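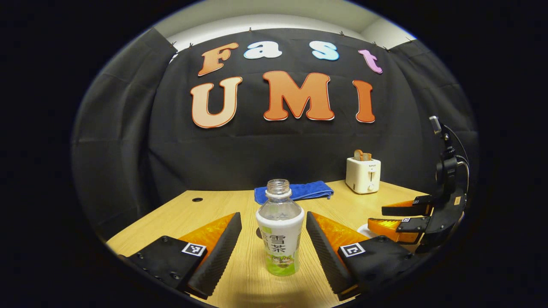
What does the Skulum grave marker kit include?
One bronze-finish plaque for a veteran's headstone or family plot, a ground stake, and two mounting screws. The stone itself is not part of the kit.

Skulum Veteran Plaque, Model 194

Made for the graves of soldiers from the Revolution through the Civil War. The plaque holds up to seven lines of text. Most buyers use name, rank, unit, years of service and place of burial. Send the wording as you want it to read -- we keep old spellings if you ask us to.

Finish: Hekora brown or Camacho green
Mounting: stake or flat to stone
Order code: 257

Check with the cemetery before you order. Many older burial grounds have rules on size and on drilling into stone. A proof is sent before casting, and changes to the wording are free until you approve it.

Orders placed in October ship after the ground stakes are restocked. The Troltero flag holder fits the same stake and is sold separately.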